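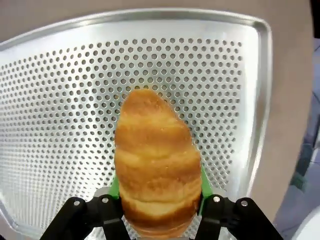
Punt project, notebook entry, October 20, 2020

Hang time again. I said last week I would stop complaining about it and go look, so this is me going and looking.

The claim, as it stands in the draft: college punts with longer hang time get returned for less, and the effect is big enough that a coach should pick his punter on it. I believe the first half in the way I believe most things people have said on television for my whole life. The second half I don't believe yet, and I think we've been sloppy in how we got there.

What we have. The full set is 967 punts. Of those, 793 have a hang time I would put my name to. The rest have the kick or the catch off screen, or the broadcast came back late from a replay and whoever logged it guessed. I pulled those out and put them in their own sheet. Please don't merge them back in. If you think one deserves rescuing, put the clip time in the comments column and I'll look at it.

Timing

Two sources, and they disagree. Forura gives a hang time from its tracking feed. We also have our own stopwatch times off the video, foot to first touch. Forura runs longer than ours on high kicks and about even on the low ones. The vendor sheet calls the difference "within tolerance" and never gives the tolerance.

My guess is that Forura starts its clock on the snap-to-kick motion and ends on a smoothed ball position, so the ball is "in the air" a bit after the returner has it. Can't prove that from the export. Wrote to ask. The last reply I had from them was a link to the page I was asking about.

For now: stopwatch times in the main table, Forura in a second column, and every chart says which one it used. The April charts don't say, and I can't tell by looking, so I'm treating them as dead. If one of them is in your slides, take it out.

What happened when I reran it

Loaded the clean punts into Gradport and ran the plain version first. Return yards against hang time, nothing else. Nice downward slope. It looks like the one in the draft, and anybody would be happy with it.

Then I added field position, meaning where the ball was snapped. Slope gets a lot flatter. This shouldn't surprise anyone. A punter kicking from near midfield hits it high and short on purpose, the returner calls for a fair catch or lets it go, and the return is zero. A punter backed up near his own goal line swings as hard as he can, and there is a lot of open grass in front of the man who catches it. Some of what we called hang time was just where the team was standing.

Then I took out the fair catches altogether. Flatter again, and noisy enough that I wouldn't bet lunch on which way it points. I'm not sure taking them out is right, though. Forcing a fair catch is a big part of what a high punt is for. Throw those away and we've thrown away the punter's best work. Keep them in and field position does half the talking. I went back and forth on this most of the morning and ended up saving both runs with the word BOTH in the name.

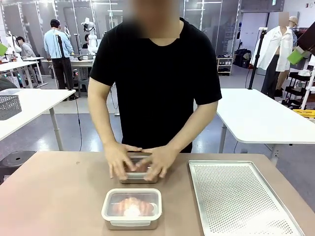

At the table, with both containers out.

Distance

Something I should have caught earlier. We have been using gross distance, line of scrimmage to catch. The coverage team doesn't care about gross distance. It cares how far it has to run against how long it has to get there. A long hang time on a very long kick can be a worse ball to cover than an ordinary one on a medium kick. Broadcasters say "outkicked his coverage" several times a Saturday and we had no column for it.

I made one. Hang time divided by distance, ugly but simple. It does better than hang time alone in every version I tried. I'm suspicious of it for the same reason I'm suspicious of anything that works on the first afternoon. Short punts are squeezed up against the goal line, so the ratio is partly field position wearing a hat. Needs a check inside one band of the field only. I'll do punts snapped between the two thirties and see if anything is left.

The Zurnska ratings

I tried using Zurnska special teams ratings as a control for how good the return man is. Dropped it by the afternoon. The ratings include punt return average, so we'd be explaining return yards with return yards. The write-up describes the ratings as "opponent adjusted" and I could not find where the adjusting is done. Maybe it's in there. I've stopped giving credit for maybe.

Also, the ratings update during the season, and the file we have is the end-of-season one. So a September punt would be getting judged on what the returner did in November. If we use it again it has to be the week-by-week file.

Nikolaidis Field

Seven of the punts logged at Nikolaidis Field have stopwatch times that look wrong, all long, all in the same half of the same game. I watched them. The broadcast camera in the end zone hides the catch behind the goalpost pad and the logger was stopping the clock when the crowd reacted. Retimed from the sideline angle and all of them came down. No wind reading for that stadium, by the way, or for most of the others. We say in the draft that wind "averages out." Over a season, for a team that plays outdoors in the same valley every other week? I want that sentence gone or I want something behind it.

Repeat timing

I retimed 9 punts blind, without looking at my earlier numbers, to see how far I drift. The drift was small on the open-field catches and bad on balls that bounced, where I clearly can't make up my mind what "first touch" means. From today, first touch is ball on turf or ball on player, whichever comes first, and a muffed catch counts as a touch. Write it on the card next to the monitor so we all do the same thing.

Punter to punter

The part of the draft that bothers me most is the ranking. It lists punters in order of average hang time as if the order meant something. I split each punter's kicks into odd and even weeks and ranked both halves. The top name stays near the top. Below that it's soup. A punter who is near the top on odd weeks can be near the bottom on even weeks, and I don't think he forgot how to punt on alternate Saturdays. Most of these guys just don't have enough kicks.

If the ranking stays in, it needs the spread shown next to each name. I'd cut it. It's the part people will quote, and it's the weakest thing we've got.

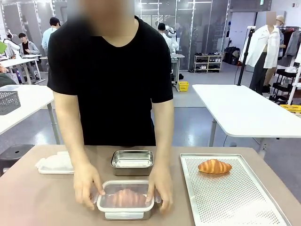 Should punts that go out of bounds be kept in the hang time table?

They stay in the table but get their own code, OB, and they are left out of any run that uses return yards. There is no catch to time, so the clock stops when the ball crosses the sideline, and that moment is hard to see on most broadcasts.

Rugby style kicks

Still lumped in with the regular ones. They're rollout kicks, low, meant to bounce and run, and they drag hang time down while giving up very little on returns. That works directly against the draft's claim and I suspect it's why the plain slope isn't even steeper. A few teams do it nearly every time and most do it never, so it's also a team effect hiding in a kick effect. Column added, called RUG. About half filled in. It is slow because you have to watch the punter's feet, and the cameras love to start wide.

To do

Finish RUG.
Run the band between the thirties, both with and without fair catches.
Ask Forura again what starts their clock, and ask in one sentence this time.
Get the weekly Zurnska file or stop mentioning Zurnska.
Delete the wind sentence.
Gradport is dropping rows with a blank in the returner column and doesn't warn you. Check the row count at the bottom before you trust any output, including mine from this morning, which I reran after I noticed. Slope moved a little. The saved version is the rerun.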